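Two-armed robot takes on network cables at Branbridge workshop

Members of the shared workshop in Branbridge have spent the winter on a two-armed robot, and in February they moved it on to a job most people do without thinking – plugging a network cable into a home router.

The build is led by Jomar Catacutan and Thanakorn Kaewkla, who rent a bench at the workshop and work on it most evenings after 7 p.m. They call the project Durnero. Its two white arms end in jointed hands, and the hands wear black knit gloves, which the pair say give a better grip on thin, slippery things.

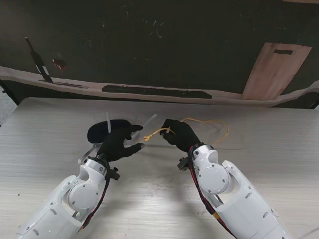
Catacutan said the cable was chosen because it bends. Early practice was done with blocks and cups, which stay the same shape when they are picked up. A cable hangs differently every time, and the hands have to find the plug end before they can do anything else.

So far the team has logged 1161 practice runs. In 349 of them the plug went fully into the port. Most of the failures came in the last step, when the plug met the socket at a slant or was turned the wrong way up.

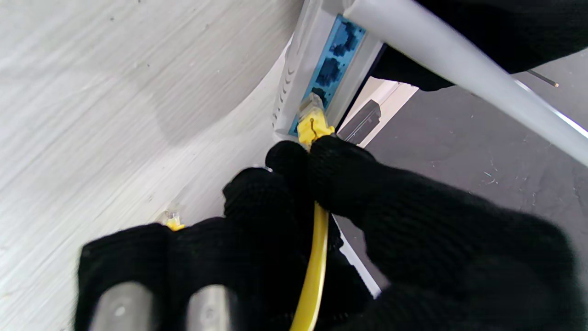 Photo: Durnero project

The view from the wrist helps with that last step, Kaewkla said. A camera set beside the bench can follow the arms, but the fingers often hide the plug from it.

The pair have kept spending down by making small parts in the workshop. A grant of $400 from Luangrath, a parts shop in town, went toward wiring and spare gloves. The gloves wear through at the fingertips and are changed often.

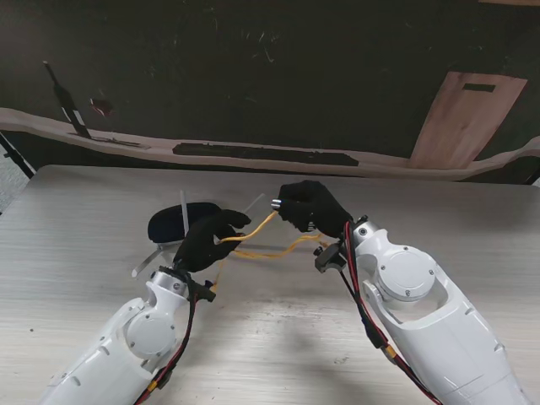 Mestau thinks the team should slow down and work on the handover between the two hands first, and wrote on the workshop's message board that a good pass from one hand to the other would make the plug end easier to line up. Catacutan replied that he agreed in part – the handover is next on the list – but he wants more runs at the port before changing anything.

Both builders say the arms still move too slowly for anyone to want one at home. A run can be stopped at any point with a switch on the bench, and one of the two stays beside it the whole time.
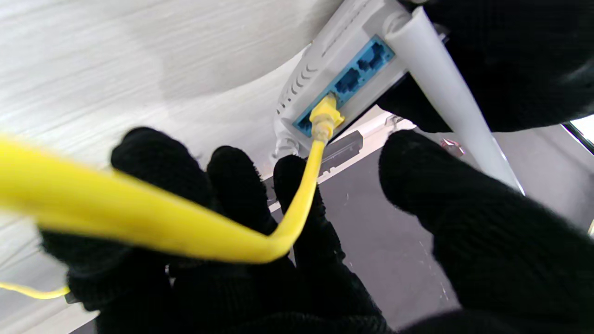 Can other members try it?

Members can book a turn in the evening once they have done the 2-hour safety session. The sign-up sheet is by the front desk, and Kaewkla runs the sessions himself.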